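Clilldale finally opens up its shipping rules

I've been covering the Clilldale trade office long enough to expect very little from a morning briefing, so color me surprised. As of February 21, 2026, foreign-owned companies can hold a full stake in local warehousing and parcel firms. The old cap was 40 percent, and it had been sitting there for 16 years while everybody complained about it (me included).

The paperwork is getting lighter too. Anyone investing under $2000 per employee used to need a separate review, and that review is gone. I asked how many applications were stuck in line and was told 502, which got a few groans from the back row.

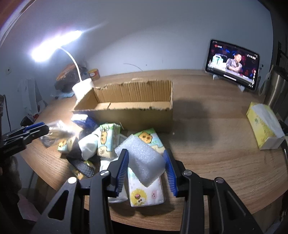 Small items and an open cardboard box on a wooden desk.

Pestora, the freight company out on Pluduvgate, told me it plans to file for a bigger foreign stake this spring. Brinkmann is being more careful — its spokesperson said the firm wants to read the tax section first, and I can't blame them, as I'm only halfway through it myself!

Farm suppliers and local broadcasters stay under the old limits for now. The trade office says it will look at both again in October, and I'll be back in that same squeaky chair to hear what it decides.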